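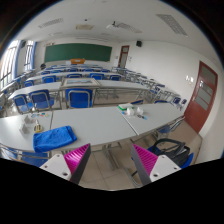

Hand-held gripper for towel folding: is 400 demos a real number or a sales pitch?

Posted by Ildikó Pálfi, 2022-07-04
Topic 3068 in Home and Shared Workshop Builds

I'm building a two-finger hand-held gripper with a wide camera on it, the kind you carry around and do the job with yourself so that an arm can learn from the recordings later. White mounts, magenta ribbed pads, fingers angled in toward each other. Our workshop group shares a classroom, so I work on the long table at the back with all the desks and chairs in view. The arm is a secondhand Kosero that lives at my house and so far has done nothing but wave.

The first task is a folded blue towel. Pick it up by the folded side, move it, put it down without it coming apart. I chose it thinking it would be easy, and I now doubt that very much.
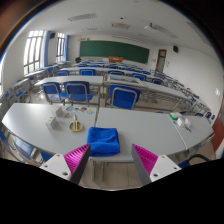
The fold is thick and the layers slide over each other. If I close on all of them, the pads bow outward and I lose the bottom layer. If I close on only the top one or two, the towel opens up like a book. I've recorded 33 tries and would be happy to show a stranger maybe a third of them.

The guide I'm following (the Akesar one that everybody links to) says to record 400 and the problem "averages out." I don't see how. If my hand does it badly 400 times, what exactly is being averaged? I also don't know if it matters that there is other stuff on the table. The guide says a messy background is good for the training. My gut says that's an excuse for not tidying up.

So, do I keep recording, or is something wrong with the fingers? I'd like to hear from people who have run this on a real arm, please. I've already read the guide.

Chia-hao Au

Stop recording. If you can't do it with the gripper in your own hand, while looking straight at the towel with your own eyes, the arm won't do it either. It has worse eyes and no patience.

I'd check these before touching the recorder again:

Pad stiffness. Soft ribbed pads are great on a cup or a box. On thick cloth the tip bends first, and you end up squeezing with the middle of the pad while the tip flares open. Print a set with thicker ribs near the tip and leave the rest alone.

How wide it really opens. Measure between the tips, with the pads on. Measuring at the mounts will flatter you. My first pair lost 13 mm to the pads and I blamed my wrist for a month.

Screws. Mine worked loose after a long session and one finger was slightly twisted. You won't feel it, but compare a recording from the start with one from the end and see if the tips sit in the same spot in the picture. If they don't, throw out whatever came after the change.

As for the 400, I've never seen anyone say where it comes from. I got a small cloth job working with far fewer, all of them clean, and a friend got nothing out of a much bigger pile. I wouldn't trust my number either. It was my table, my cloth and my arm.

Background clutter: leave some, move it between takes. If the scissors are in the same place every time, you may be teaching it to find the scissors.

Fanni Barta

just buy the Trenitz fingers, they work on everything. i have the older ones and never had a problem with towels

Hrefna Ravn

"Work on everything" is what the box says. Which towel, Fanni, and folded how? I've used the Trenitz pair on thin dishcloths and they were fine. On a bath towel they did the same thing Ildikó describes.

I agree with most of what Chia-hao wrote, with one exception. I would not throw out every ugly take. Keep the ones where you slipped and then recovered, in a separate folder, and train with and without them. On my arm they helped a little with the pickup and did nothing for the putting down. That's one build, so weigh it accordingly.

Also try coming in lower, with one finger sliding under the fold along the tabletop and the other coming down on top. It feels awkward in the hand and you'll want to tilt the whole thing. Before you record a pile of those, check that the Kosero can get its wrist that low without hitting the table. Mine couldn't, and I had to raise the towel on a board.

Ildikó Pálfi

Thanks, both. I measured at the mounts, of course. Printing stiffer tips now, and I'll check the wrist height at home before I record anything else. Fanni, if you still have the older pair and want to lend them, I'll try them on this towel and post whatever happens.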